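Notes from the touchline

Well, what a month that was. I sat down to write this with a mug of tea and the fixtures list, and the tea went cold while I tried to work out where to start. I suppose it has to be the cup replay at Prasow, which most of you will have heard about by now, even if you weren't one of the hardy lot on the coach.

We went over there having drawn at our place, and I'll admit I thought we'd blown our chance. Prasow are a big, strong side, they don't give much away at home, and their pitch slopes like a ski run towards the car park end. We lost the toss and had to play up it first. One down at half-time, and it could have been three (thank goodness for the crossbar).

Then we came out and played some of the best football I've seen from us in years! The equaliser came from a corner in the 61st minute, a proper scruffy one off somebody's knee, and after that there was only one team in it. The winner was a lovely move down the left and a low cross that the whole away end seemed to suck over the line. The gate was given as 741, which is the biggest crowd we've played in front of this season, and I reckon you could hear our corner over the rest of them.

The draw has given us Kourkoulas away in the next round. It's a long old trip and the coach will leave the ground at 9am sharp. Seats are filling up, so put your name on the sheet in the clubhouse if you want one. There are 49 places and we'll only book the one coach. Under-12s travel for half price with an adult.

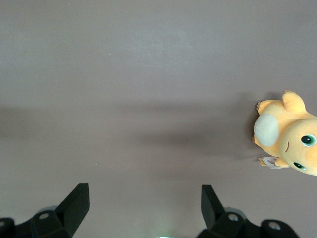
League form has been patchier, if I'm being kind. The home defeat to Danine was hard to watch, and the less said about the second goal the better. We did pick up a decent point at Ditska in the pouring rain, though, and with two games in hand on the teams just above us I don't think the top six is out of reach yet.

A quick word on the new floodlight fund, as I keep being asked. The bucket collections and the quiz night between them have brought in £1,391, so thank you to everybody who dug deep. The second quiz will be in February, same format, teams of up to six, and yes, the sports round will be harder this time.

Finally, could whoever borrowed the corner flags after training please bring them back? We're down to three.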